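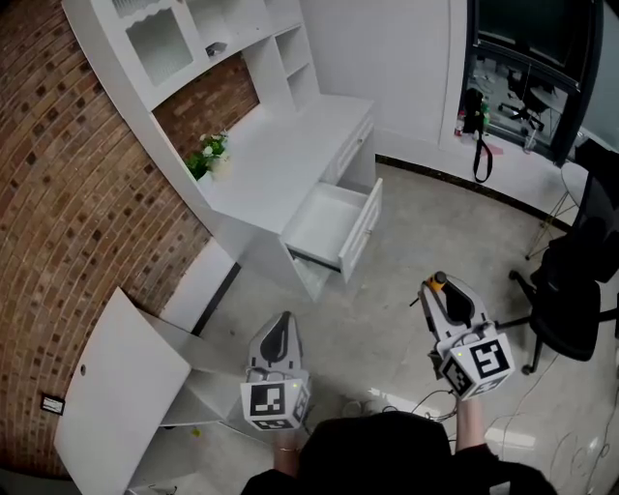
The pitch for hand-held grippers is easy to like. Skip the robot arm, put a pair of plastic jaws in each hand of a person, have them open drawers and cabinets all day, and let a machine learn from the recordings. Grondoden and Lindeck both sell a pair. Both say anyone can pick them up and get good data in minutes.

I spent most of June finding out how true that is, starting with a built-in desk and a deep drawer.

Picking them up is no trouble. Getting good data is another matter. Over the month I logged 174 drawer pulls, split evenly between the two brands, and threw out 29 of them. Most of the losses had the same cause: I had turned my wrist to get a better grip on the drawer, and the marker cube had turned away from the camera with it. The software then guesses where the hand went. Sometimes it guesses well. I would not want to train on the rest.

Lindeck's sales sheet blames the user for this. I think a tool meant for anyone should survive the way people bend down to a low drawer.

The finger pads matter more than either company lets on. Grondoden's are soft and hold a thin panel edge nicely, but they drag on glossy paint. Lindeck's are firmer and slip on small knobs. After 70 pulls on one set I could feel a difference in the left jaw, and neither manual says when to replace a pad.

Then there are the cables. Clukov, which makes the controller I used with both pairs, promises a wireless version. It has been promising one for 16 months. Until it ships, you work with a tail behind you, and you learn to step over it or you stop and start again.

The bigger question is whether any of this carries over to a real arm. I ran the Grondoden recordings on a Gunawan arm late one afternoon. It found the drawer, closed on the edge and pulled at a slant until the drawer jammed. Gunawan's support desk suggested more data. They may be right, but that is also what a company says when it doesn't know.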